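This folder holds the buying plan for the second round of hand-held grippers, along with the spreadsheet we worked it out in. If you were sent here from the Brenwood page, you're in the right place, and the sheet you want is `budget_v4.ods` (please ignore v3, which has the shipping counted twice and which I keep only so I can remember what I did wrong).

## What we're planning for

The project is called Ater, and it gathers recordings of ordinary household jobs done with a gripper in each hand: packing, sorting, tidying things away. Recording happens in people's homes, so everything we buy has to go up a flight of stairs in one trip and be put away again before tea.

We have 3000 pounds to spend before the end of August. It sounded like a great deal when we first heard it!

## Files

- `budget_v4.ods` – the working budget, one tab per supplier
- `kit_list.md` – what goes in each carrying case
- `spares.csv` – finger pads, screws, cables, with reorder points
- `quotes/` – the quotes from Drollitz and Rowbotham, as they came

## How the money is split

| Line | Share of budget |
|---|---|
| Grippers and cases | most of it |
| Spare pads and screws | 16% |
| Household objects | 11% |
| Held back | whatever is left |

Drollitz were dearer on the cases but cheaper on pads, and they'll sell pads singly, so I've leaned towards them for spares. Rowbotham want a minimum order of 43 pads. I did think hard about that one, but pads in a drawer do get old, and I'd sooner order twice.

Please always budget in pairs. Two grippers per person recording, two sets of pads, two of whatever cable it is this time. The first version of the sheet priced them one by one and every total looked lovely until somebody had to use both hands.

## Household objects

It's easy to treat this line as pocket money, and I'd ask you not to. The jobs are only as varied as the things we put out, and small, fiddly, soft or see-through items earn their keep far more than another set of mugs.

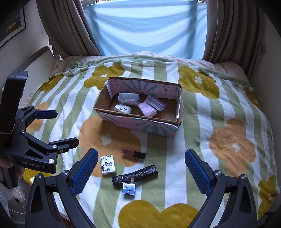
A good mix for a packing job has a box with flaps, a clear tub or two, something fluffy, a tube with a cap, and a roll of bags. Most of that can be bought on an ordinary shopping trip, so keep the receipts and put them in under "objects", one line per shop.

## Still to settle

- Whether the carrying cases need foam, or whether old towels will do
- Who pays return postage on the Drollitz order
- A price for longer cables (Rowbotham haven't answered yet)

Changes to the sheet are very welcome, but do add a note in the last column saying what you altered.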